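The Ivport council votes in June on whether Trerkus may add a second gas line to its harbor plant. The permit covers 928 meters of pipe and runs 40 years.

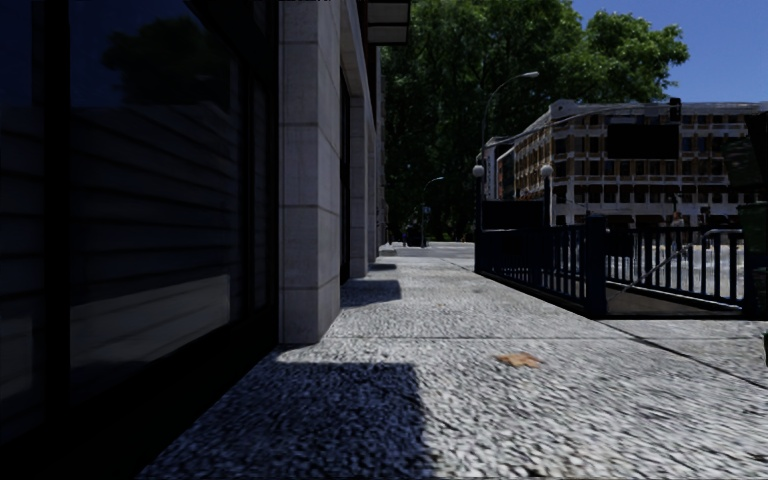
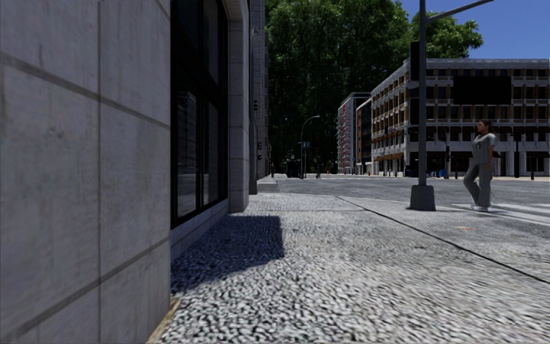 ## What the permit leaves out

Leakage is not capped. Engineer Tyra Engström puts it at 300 tons of methane a year - a figure Trerkus disputes. Council member Birger Hovland wants monitoring written in before the vote. The draft has no such clause.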